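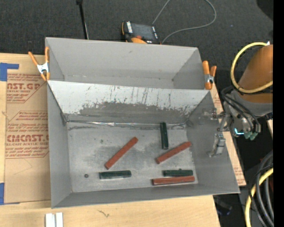 Three years is a long time to argue about who speaks first, Vaida Kivi told the Pakside Assembly in June, and she would like to be home before her grandchildren retire.

The Assembly took the hint. By a majority of 20 it approved the Firorine Protocol, which restores formal relations with the Charpentier Regional Council and settles, for now, the order of speeches at joint sittings.

PAKSIDE, June. The two legislatures share a river, a bus line and a long memory. They stopped meeting after a joint sitting in Firorine at which both presiding officers rose to open proceedings and neither sat down. The minutes record that they spoke at the same time until lunch. Each side later circulated its own transcript, in which the other is marked as background noise.

Under the protocol, the opening speech will alternate between the two chambers. Charpentier goes first this year. Pakside goes first next year and has already begun drafting.

"We regard this as a victory for dialogue," said Assembly President Ermelinda Torres. "I understand Charpentier regards it as a victory for Charpentier. There is room in the text for both readings, and our lawyers were paid by the hour to make sure of it."

The protocol also provides for:

A joint sitting twice a year, hosted in turn.

A limit of 300 words on welcoming remarks. An earlier draft allowed 3,000, at the request of several members who have asked to remain unnamed and who will be easy to identify by their disappointment.

A shared stenographer, with one transcript.

A standing contact in each chamber for complaints about the river ferry timetable, which did not stop being late when relations were suspended.

Alcides Ccori, who led the talks for Pakside, described the final round as cordial. It ended at 3 in the morning, after a disagreement over whether "neighboring" should come before or after "sovereign." Both words were removed.

Members Glória Esteves and Lurdes Rocha voted against. Esteves said the Assembly had given away its right to go first. Rocha said it should never have wanted it, and asked that her objection be recorded separately from her colleague's.

The Charpentier Regional Council is expected to vote on the same text before the summer recess. If it agrees, the first sitting under the new rules will be held in the old customs hall at Zindent, a town both sides accept as equally inconvenient.

The full text of the protocol is available from the Assembly press office on request. Requests from Charpentier will be answered in the order received.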